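Service Interval

The manual gave the pad replacement interval as 2,828 cycles. Ailsa Gunn had never met anyone who knew where that number came from. It was printed in the Jarine maintenance schedule between two rounder ones, and the log had been built around it before she was hired.

Pair 6 reached the interval a little after two in the afternoon. The counter on her laptop changed from green to amber, and she entered the pair as due.

"It's still holding calibration," said Wing-sze Kwan, reading over her shoulder.

"It's due."

"I'm only telling you what it's doing."

Wing-sze had written the calibration routine and tended to speak of the grippers in the present tense, like patients. Ailsa preferred the log. A pair came up, it was inspected, the pads were changed, the jaw gap was set, the marker cubes were checked for play, and the pair went back out. The procedure had fifteen steps. Step 5 was the one people skipped. It asked for the jaws to be opened and closed by hand, slowly, with the operator's ear near the housing.

Before any of that came the function check, which was done standing, at the round table, with both units held at working height and a few light objects on the tabletop. Straws were specified. A worn pad would pick up a box all day and then let a straw roll.
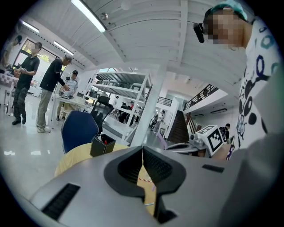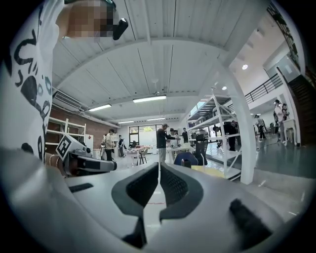
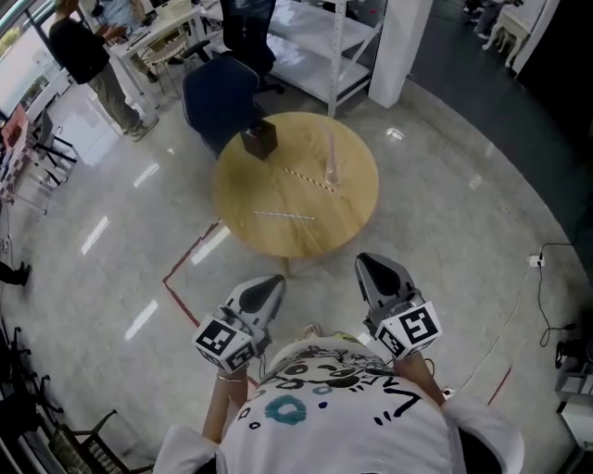 She wrote up the check at the bench. Left unit, pads even, closing force within limits. Right unit, closing force within limits, slight lag on release. She underlined "slight" and then took the line out, as it would look like an opinion.

"Lag where?" Wing-sze asked.

"Last two millimeters of travel."

"Dirt."

"Or the return spring."

"It's dirt. Petrauskas changed the spring in March."

Ailsa scrolled back. Petrauskas had left the company in spring, and his entries were short. This one read: spring replaced, old one kept. It did not say why the old one had been kept, or where.

She took out the four housing screws and laid them on the mat in the order they had come out. The cover lifted without force. The carriage was clean. She ran a dry swab along the rail and it came away nearly white. She held it up and Wing-sze looked at it for some time.

"Fine," Wing-sze said. "Spring."

The spring was a Trimow part, the long type. The schedule called for the short type. Ailsa measured it, then measured it again with the caliper zeroed. On the long spring the carriage sat under slightly more preload than it was designed for. That would account for a lag on release. It would also account for the pads wearing evenly on this pair when every other pair wore at the tips. She had noticed the even wear months ago and put it down to the operator.

"He did it on purpose," Wing-sze said.

"There's nothing in the log."

"There's 'old one kept.' He kept it so someone could put it back."

Ailsa opened the parts drawer. Under the tray of pads, in a bag marked Jolomeo Fasteners with the name crossed out, was a single short spring. A paper tag was tied to it with thread. The tag said 6R.

She set both springs on the mat. The correct action was step 11, restore to specification. It would remove the lag. The pads would go back to wearing at the tips, and the pair would come in early, as the others did, with somebody's complaint attached to it.

"What does the lag cost?" she asked.

Wing-sze pulled up the traces. "Forty milliseconds. The filter takes it out."

"Always?"

"So far."

Ailsa fitted new mesh pads to both jaws and pressed them down from the center outward. She set the gap with the feeler gauge. She picked up the long spring, checked the ends for burrs, and put it back on its post. The cover went on, then the screws, crosswise, half a turn at a time. She worked the jaws by hand with her ear to the housing and heard the carriage travel out and come home.

In the log she wrote: pads replaced, gap set, cubes tight. Non-standard return spring found in right unit, long type, fitted in March. Left in place pending review. Cause of even pad wear. She added her initials, then the free length of both springs, and the location of the drawer.

"That's the longest entry in the file," Wing-sze said.

Ailsa reset the counter to zero and reached for the left unit's cover.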